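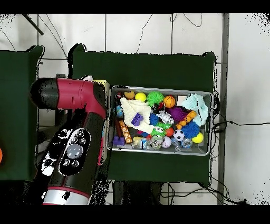
Tamás Pálfi asks whether one episode means one object or one full tray. One object. An episode starts with the arm at its home pose and ends when the object has been released and the arm is home again. A tray session is a set of episodes that share a layout number.

How many episodes does a task need?
The Zesodar sorting task closes at 1000 accepted episodes. Rejected episodes stay on disk with a reject flag and do not count toward the total.

Why are the trays so full?
The policy has to pick from clutter. Early Markberg data used well-spaced objects, and the model trained on it failed when two items touched. Soft items, such as cloths and spiky balls, go in with the hard ones.

Do I reset the tray between episodes?
No. Keep picking until the session ends, then repack by hand and enter a new layout number. Do not arrange objects by color or size when repacking.
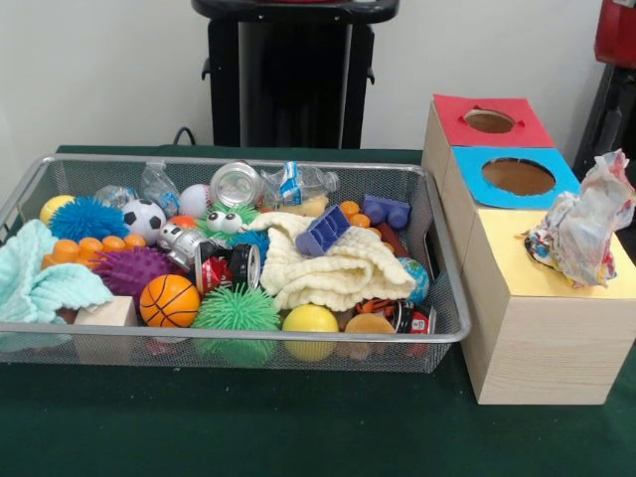 Leave any object that rolls outside the rim where it lands, and log it as a stray. The session continues without it.

What is the time limit?
60 seconds per episode. The recorder stops by itself at the limit and marks the episode as a timeout.

Can I retry a missed grasp?
Yes, up to 2 times in the same episode. Recoveries are useful to the model, so do not delete them. A third miss ends the episode - press stop and mark it as failed.

What gets an episode rejected?
A dropped camera stream, a hand in view while the arm is moving, a wrong instruction label, or a pause longer than 7 seconds.

How should I write the instruction label?
One short sentence in plain words, naming one object and one destination. Use the object list for names. If two objects share a name, add the color. If the color is also the same, add the position, as in "the yellow ball nearest the front."

Can I add objects of my own?
Send them to Zsolt Virág first. New objects need an entry in the list before they appear in any episode.

Where do finished sessions go?
To the Cikeck upload folder, before 6 p.m. Cheuk-hei Liao runs the checks overnight, and the results are in the session sheet by morning.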